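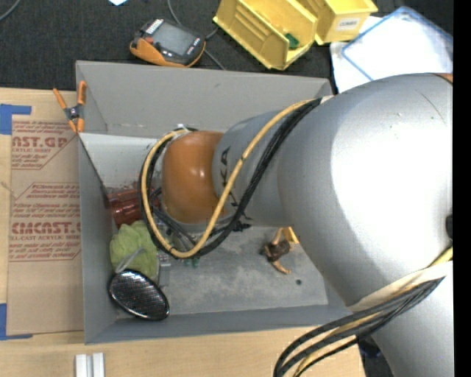 What does a gas storage site do once the pipeline is built?
It buys time. Gas goes underground in the warm months when demand is low and comes back out when homes and power plants need more than the pipelines can bring in.

Visit to the Stavbridge storage site, 12 February 2020

Stavbridge sits on flat farmland at the end of a county road, and the first thing you notice is how little of it is above ground. There is a compressor building, a row of dehydration towers, a control room and a parking lot. The wells are spread out over the fields behind, each in its own fenced square of gravel.

The site belongs to Quansah, which bought it from Dureck when Dureck left the storage business to concentrate on offshore production. The sale closed in January. Signs at the gate still carried the old name, and so did the visitor badges.

Our guide was Gwion Cadwaladr, the operations manager, who worked for Dureck before the sale and stayed on. He began in a classroom with a safety talk and a cross section of the reservoir on the wall. It is a depleted gas field in sandstone, with a thick shale cap. The deepest well goes down 3247 feet. The one next to it stops at 3238, and he said the drillers hit the target layer nine feet sooner there than the maps had told them to expect.

We put on hard hats and ear protection and walked to the compressor building. Two units were running and a third was down for an overhaul. Talking inside was not possible, so questions waited until we were back outdoors. Most of them concerned the sale. Cadwaladr said all 64 employees had been offered their jobs on the same terms, and that the maintenance budget for this year had been approved before the handover. He would not discuss the price.

The wellhead we visited was small, waist high, and painted green. The gauge read 2392 psi. Cadwaladr said the pressure would keep dropping until spring, when injection starts again.

The last stop was the control room. The software comes from Ondska and is due to be replaced, because Quansah runs a different system at its other sites and wants one for all of them. Operators are being trained now, one shift at a time. One told us he liked the old alarm screen better.

Over coffee we heard from Si-woo Seok, who handles contracts for Quansah. Storage earns money in two ways, she said. Utilities pay a fixed fee to reserve space, and traders pay for the right to move gas in and out quickly when prices swing. The first kind of contract covers most of the space at Stavbridge. She expects the second kind to grow – though a mild winter like this one makes traders less interested.

Someone asked whether the company planned to store hydrogen there. Seok said a study had been discussed, but none had been ordered.

The tour took just under three hours, including the talk. Sturdy shoes are required, and phones have to be left in the classroom. Groups can apply for a visit through the site office, and the next open dates are after the injection season begins.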